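Carkier rear pannier rack, two months in

I went back and forth on this rack for way too long (I had a cart full of other racks at one point), and then my old one snapped a strut on the way home from the grocery store, so that settled it. The Carkier went on my commuter that same weekend. Putting it on was easy enough, except that the bolts for the seat stay arms are a hair too short if you also run full fenders. I dug two longer ones out of my parts jar and moved on with my life.

On the road it's great! My old rack used to wag its tail every time I stood up on the hill by Magagula Street, and this one just sits there. I've hauled library books, cat litter, and a very awkward ficus. The lower side rail is my favorite part, because the bags hang low and you still get the top deck for a U-lock or a rain jacket.

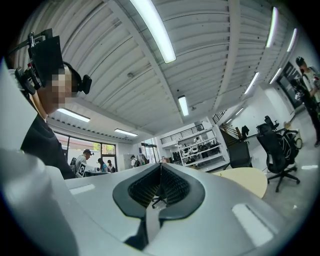
Rattana Kaewsai wrote to me that hers started creaking after 504 miles, always on the left, and that a dab of grease under the clamp shut it up for good. She also thinks the Enska is the better buy if you only ever carry one bag.

Mine is still quiet, but I greased it anyway. My real gripe is the taillight bracket, which sits so low that a full pannier hides half the light. I ended up zip-tying mine to the deck, and it looks terrible.

Would I buy it again? Yep, though I'd get the silver one. The black paint is already rubbing off where the hooks sit.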